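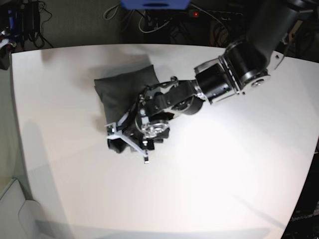 Guides > Fostden Table Lamp > Setting Up > Placing the Lamp

Choose the surface before you unpack the base. The lamp weighs more than it looks and needs a flat, level top that does not rock when you lean on it. A white table, brightly lit, throws a lot of light back at the sensor on the lamp head, and the lamp will dim itself too far. A dark gray cushion lying on the table has the opposite effect if the head points straight at it. Aim the head at the part of the table where you will read.

1. Set the base down at least 2 inches from the table edge.
2. Push the stem into the base and turn it to the right until it clicks.
3. Run the cord behind the table. Leave some slack.
4. Plug in the adapter. The ring on the base comes on.
5. Hold the ring for a few seconds and let go when it blinks. The lamp is now reading the room.
6. Stand back until the blinking stops.

Note: If you move the lamp to another table, repeat steps 5 and 6. Changing the bulb does not erase the setting.

Note: Full output is 1000 lumens. The Evening setting is fixed at 200 and ignores the sensor.

CAUTION: Do not stand the base on a cushion, folded cloth or anything else soft. The lamp can tip, and the vents under the base will be blocked.

CAUTION: Use only the adapter marked Odberg. The Tuta adapter has the same plug but the wrong voltage.

If the ring stays red after step 4, unplug the lamp and see Fault Codes.

Fostden Lighting | Manual 1453 | Text: Norbert Farkas | Contact | Back to top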